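Why Do Phone Companies Team Up?

Hi again, it's me, Humaira! Last week a reader asked me a great question: if two companies both make phones, why would they ever help each other? Aren't they supposed to be racing?

Well, yes, they are. But let me tell you a little story I made up. Kostico makes phones with really good cameras. Flemex makes phones with batteries that last and last (mine dies before dinner, so I'm jealous). Kostico's batteries are only so-so, and Flemex's photos come out kind of blurry. You can see where this is going!

Kostico could spend years learning to build a better battery. Or it could call up Flemex and say, "We'll let you use our camera if we can use your battery." When two companies agree to share like that, grown-ups call it a partnership. They write down all the rules – who pays for what, who gets to use which idea, and when it ends – and both sides sign.

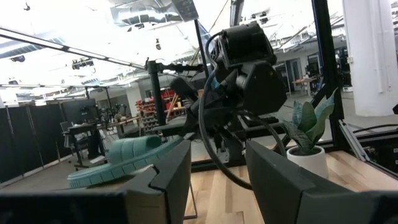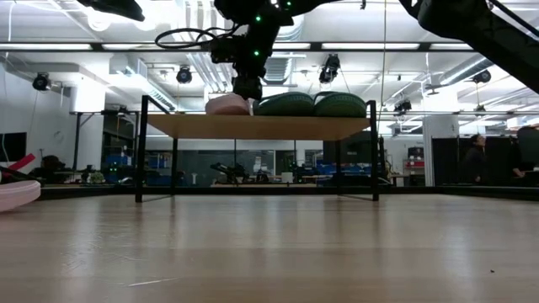
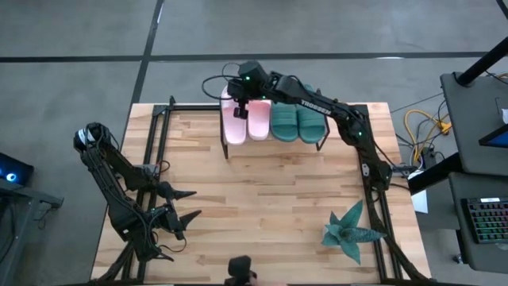
From the Young Readers Desk

Now, what about money? Say the new battery costs 12 dollars to make. If Kostico and Flemex order their batteries together, the factory gets one giant order, and it can usually charge a bit less for each one. It's like buying the big bag of apples at the store.

Sharing can go wrong, too. What if Flemex learns all about the camera and then walks away? That's why the signed rules matter so much. Companies also have patents, and a patent is a paper from the government that says, "This idea is ours for now, so ask first."

There's one more thing the companies have to watch out for. They aren't allowed to get together and secretly agree to make all their phones cost more. That wouldn't be fair to you and me, and in many countries it's against the law.

Want to try it at home? Grab a friend and each draw half a phone – you do the screen, they do the back. Before you start, write three rules you both agree on. My friend Lionel and I argued over the color of the buttons for 13 minutes, so maybe make that rule number one!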